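How to Test a Bedside Phone Extension and Its Line Before Replacing the Set

A desk phone that goes quiet is often fine. The fault is as likely to sit in the cord, the wall jack or the extension settings. Work through the steps below in order and stop when the fault shows itself.

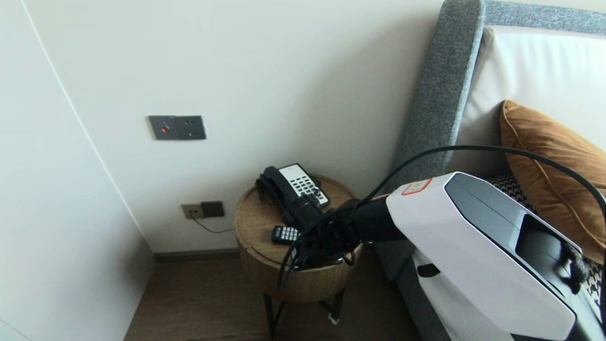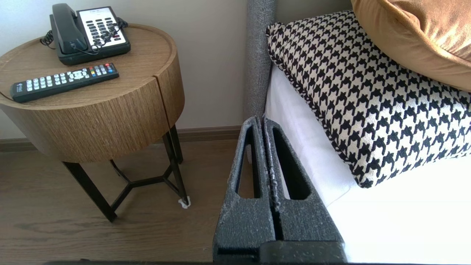

By Nadja Eder | Updated 2023-10-04 | Filed under: Small Systems, Phones

What you need

A second corded phone known to work, a spare line cord, a spare handset cord, a flashlight, and a multimeter that reads DC volts. You also need the extension list for the building. If the list is out of date, fix that first.

These steps apply to analog extensions. Digital and IP sets use different signaling and should not be plugged into an analog test phone or the other way around.

Step 1. Describe the fault

Lift the handset and listen. Write down which of these applies:

No sound at all
Dial tone, but the keys do not break it
Dial tone and dialing work, but the phone does not ring
Hum, crackle or a weak voice

Most wasted visits come from a note that says only "phone dead."

Step 2. Check the handset cord

Unplug the coiled cord at both ends and reseat it until it clicks. Swap in the spare. If crackle stops when the spare is fitted, discard the old cord. Coiled cords fail near the plug first, and a cord that works when held at one angle is already bad.

Step 3. Check the line cord

Follow the cord from the set to the jack. Look for places where furniture has been pushed against it, especially behind a bed or table leg. Replace it if the jacket is flattened or split. Do not tape it.

Step 4. Swap the set

Plug the known good phone into the same jack with the spare line cord. If it works, the original set or its cord is at fault. If it shows the same symptom, put the original set back and go to Step 5.

Step 5. Measure the line

With all handsets on the hook, measure across the two line conductors at the jack. An analog exchange line commonly reads close to 48 V DC. Many small in-house systems supply less, so compare the reading with a working extension on the same system. Keep your fingers off the conductors, as ringing voltage is much higher. A reading of zero points to a break in the wiring or a dead port.

Step 6. Swap the port

At the main unit, move the pair to a port that is known to work. At Hinham we had extension 315 silent and extension 320 normal. With the pairs exchanged, the silence moved to 320, which cleared the building wiring and left the port. Label both pairs before moving anything.

Step 7. Check the settings

If the phone dials out but does not ring, look at the ringer switch on the set, then at call forwarding and do-not-disturb in the system menu. On older sets, check for a pulse/tone switch as well. Set it to tone unless the system manual says otherwise.

Recording the result

Log the extension number, the symptom, the part replaced and the line reading. If the same extension appears 3 times, have the wiring run tested end to end.

Corrections to Step 5 were supplied by Severin Lehner in September.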